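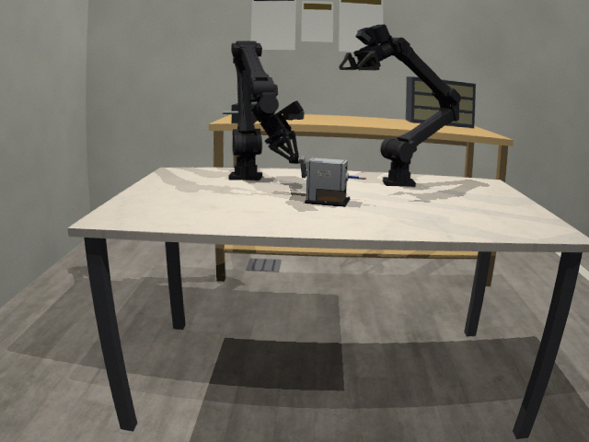
The deputy mayor of Clovholm will sit as an independent for the rest of the council term, after leaving the ratepayers' ticket over the proposed merger with Flarkmont Shire.

The decision was announced on 2024-01-28 in a short letter to the other councillors. In an interview at the council offices the next morning, the deputy mayor said the letter had been written before Christmas and held back until the merger papers were released.

"I wanted to read them first," the deputy mayor said. "I read all of it, including the appendices, and I was no happier at the end than I was at the start."

The papers propose a single council of 11 members for the two shires, with its main office in Flarkmont and a service counter in Clovholm open three days a week. The drive between the two towns is 50 kilometres, and the bus runs twice a day.

"People my age can mostly manage that. I'm 57 and I've got a ute," the deputy mayor said. "My mother couldn't have done it. She paid her rates in person until the year she died, and she liked to argue about them while she was there."

The ratepayers' ticket won four of Clovholm's seven seats at the last election, and the deputy mayor topped the poll with 827 first preferences. The ticket had no policy on amalgamation at the time. Its members voted in December to support talks with Flarkmont, which the deputy mayor said was reasonable, and later to back the merger itself, which was where the trouble began.

"Talks are fine. I moved the motion for talks. But you can't go to a talk having told the other side what you'll accept."

Asked whether the colleagues left behind had been angry, the deputy mayor said two had rung and one had not. The mayor had been "civil about it, a bit short". All four had worked together on the saleyards lease and the Nenov bridge, and the deputy mayor expected they would go on voting the same way on most things.

The change leaves the ticket with three seats and no majority. The position of deputy mayor is filled by a vote of the full council, and it comes up again in February.

"If they want someone else in the chair, they can vote for someone else. I won't be ringing around for numbers."

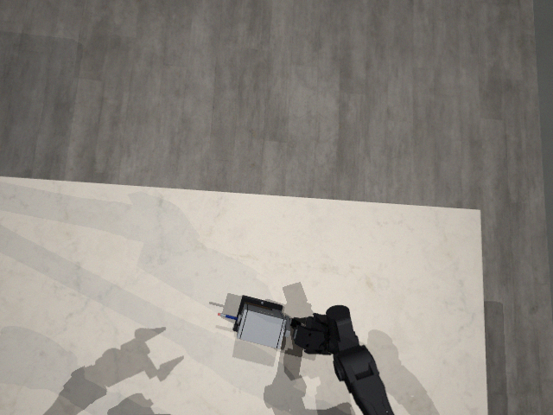 One ratepayer from the Sarpong end of the shire takes a different view, and told us in a letter that Clovholm has been unable to keep its gravel roads graded for years and that a bigger council might at least own a second grader. Anyone elected on a ticket, the letter went on, should resign and stand again before leaving it.

The deputy mayor had heard both arguments before. On the roads, the complaint was fair, and the Sarpong road was the worst of them. Sharing plant with Flarkmont could be done under an agreement between the two councils, and a draft had been sitting with the works manager since winter.

On resigning, the answer was shorter. "A by-election costs money we haven't got. The next general election isn't far off, and they can have their say about me then."

Submissions on the merger are open for 44 days and can be lodged at the Clovholm and Flarkmont offices or by post.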